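Dusting picture frames: what is worth the bother

June 2024
By Nimal Mollah

I have read a great many tips about cleaning picture frames and I believe perhaps a third of them. There's the slice of bread, the cold tea, the tumble dryer sheet, the cotton bud dipped in vinegar. Somebody must be doing all this. My own frames hang in a hallway that gets the dirt from the front door, and they need a cloth every couple of weeks and not much else.

The first thing I would question is cleaning them on the wall. It looks quicker. You lean in, wipe the glass, push one corner up, the whole thing swings, and you spend the next few minutes with your head on one side getting it level again. Meanwhile the top edge, where most of the dust sits, has been missed. Take them down and lay them flat on a table or worktop. Small ones especially. A frame on its back stays put, you can get at all four sides, and if you let go of it the worst that happens is nothing.

Check the surface first for grit. One crumb under a painted frame will leave a line you'll be looking at for years. I put a folded tea towel under anything heavy, but for the light ones a clean worktop does perfectly well.

As for the cloth, I tried an expensive one, a Clullix, against a square cut from an old pillowcase. The Clullix people say theirs is good for 200 washes. I gave up keeping track, but I can say that after a month in my hallway I couldn't tell which cloth had done which frame. Any soft cloth that doesn't shed will do. Use it dry for the frame and the first pass over the front. If there are fingermarks, dampen one corner with plain water, wring it hard, and go over the marks with that.

Never spray the front directly. Here I do agree with the packets, having ruined a print of my aunt's in February by doing exactly that. The liquid runs down, gets under the lip and wicks into the paper. Spray the cloth if you must spray something.

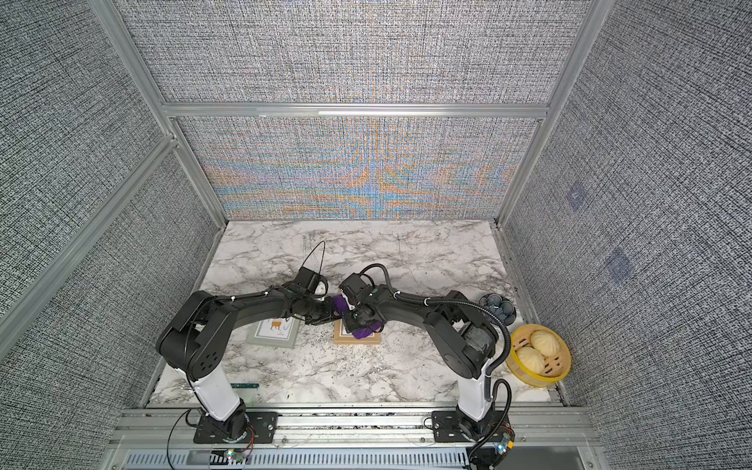
Purple cloth, frames flat on the worktop. The buns should really go somewhere else first.

Bare wood and painted frames want slightly different handling. On pale wood I use the cloth dry and go along the grain, and I leave polish alone. Ívar Vigfúsdóttir, who sells second-hand frames from a unit in Kisstead, swears by a dab of beeswax twice a year. Hers do look nice. They are also sitting in a shop being looked after by someone who likes beeswax, so I'm not sure what that proves. I waxed one of mine and it picked up fluff for a fortnight.

Painted frames mark more easily than you'd think, pale grey and white ones worst of all. Don't scrub at a mark. Try the damp corner, leave it a minute, try again. If it's still there after that it is probably a chip with dirt in it, and no amount of rubbing will put the paint back. I have seen melamine sponges recommended for this. They do take the mark off, along with the sheen, and you end up with a dull patch shaped like your thumb.

For carved or beaded corners use a soft brush, an old make-up brush for preference. The Bradis catalogue has a "frame detailing set" with 10 brushes in it. I own the set. I use two of them, and one of those is for the keyboard.

About food. Most of us do this sort of job in the kitchen and there is usually a plate or a steamer basket of something at the end of the table. Move it. Dust goes further than you expect once you start wiping, and grease comes back the other way on your fingers. My neighbour gets pork buns from Đoàn on the corner and I have had to clean a sheet of glass three times on account of one of them.

Ornaments are the other nuisance. If you're clearing a shelf as well as the wall, do the ornaments before the frames. Otherwise you put a dusty china thing down beside a clean picture and wonder why there are specks on it.

Some 150 words on the back of one bottle I bought were about how often to clean, and the answer came to weekly, which would suit the people selling the bottle. Look at the top edge of the frame in daylight. If you can draw a line in it, get the cloth out. If you can't, leave it on the wall.

Check the hook and the cord before you hang anything up again. A frayed cord costs pennies to replace and takes five minutes.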